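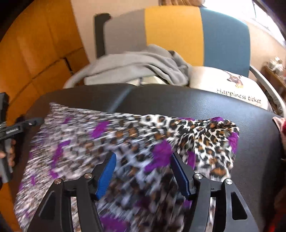

Can I wash a polyester satin blouse that says dry clean only?

2 min read

Posted by Gestgate

I have acquired a leopard-print blouse with purple bits in it, which I love and my household does not. The label says 100% polyester, dry clean only. The dry cleaner on Stultberg Road now wants £37 for what he calls a delicate, and the blouse cost me less than that in the August sales. It has a small mark near the hem, probably salad dressing, possibly gravy. I'd rather not pay more than the thing is worth to have it put in a bag with a paper ticket stapled to it. Has anyone risked washing one at home? My machine has a hand-wash setting which I have never trusted.

Pringle

Yes, dozens of times. Polyester itself doesn't mind water in the least. What does mind is whatever the maker has added: stiff interfacing in the collar, shoulder pads, a lining in some other fibre. Turn it inside out and have a feel. If it's one thin layer all over, you're very likely fine.

Dab a wet white cloth on an inside seam first, where the darkest colour is. If brown comes off on the cloth, stop there and pay the man.

For the mark, put a drop of washing-up liquid on it, work it in with a fingertip and leave it for ten minutes. Don't scrub — satin goes fuzzy and stays fuzzy. Then wash in a basin of cool water with a little liquid detergent, swish, rinse twice, and press it in a towel without wringing. Hang it on a padded hanger away from the radiator. If it needs ironing, use the coolest setting, on the inside, with a tea towel in between. I once skipped the tea towel and now own a blouse with a shiny triangle on the back, which I wear under cardigans.

Your machine's hand-wash setting is probably all right in a mesh bag, provided you turn the spin right down. Mine ignores the instruction and spins like a jet engine anyway, hence the basin.

Jommont

just bung it in at 30 with everything else, labels are only there to frighten people. done it for years. did lose one skirt but it was a horrible skirt

Gestgate

Seam test passed, cloth stayed white. It's in the basin now. The household is hoping for the worst.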